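# Vetulon Selbstschluss-Armatur für Waschtische, Unterputz

Die Vetulon ist eine Armatur für den Waschtisch in Schulen, Raststätten und Sportanlagen. Man drückt einmal den Kopf, das Wasser läuft und schliesst nach 6 Sekunden von selbst. Strom oder Batterie sind nicht nötig.

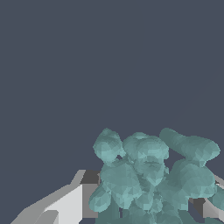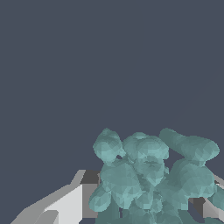
Die Laufzeit ist im Werk auf 6 Sekunden eingestellt. Mit dem Schlüssel, welcher im Karton liegt, kann man sie bis auf 30 Sekunden verlängern. Hierfür muss die Kappe abgenommen werden, die Wasserzufuhr kann dabei offen bleiben. Bitte drehen Sie die Schraube nur in kleinen Schritten und prüfen Sie nach jedem Schritt die Laufzeit mit der Uhr.

## Technische Angaben

- Modell: Vetulon 338
- Einbau: in der Wand, mit Kasten Dritholm
- Laufzeit: 6 bis 30 Sekunden
- Oberfläche: Chrom, poliert oder matt
- Wasser: kalt oder vorgemischt

## Einbau

Der Kasten Dritholm wird vor dem Verputzen gesetzt und ist nicht im Lieferumfang enthalten. Vorhandene Kästen aus der Serie Jostosent passen auch – man braucht aber den längeren Anschluss, den Sie bitte extra bestellen. Vor der Montage sind die Leitungen gründlich zu spülen. Sand in der Kartusche ist der häufigste Grund, warum die Armatur nachtropft.

## Pflege und Ersatzteile

Das Sieb soll alle 12 Monate gereinigt werden, bei hartem Wasser öfter. Keine Mittel mit Säure oder Chlor verwenden. Kartusche, Sieb und Kappe sind einzeln erhältlich.

Verkauf und Beratung: Radulović Sanitärtechnik. Bei Bestellung bitte die gewünschte Oberfläche angeben.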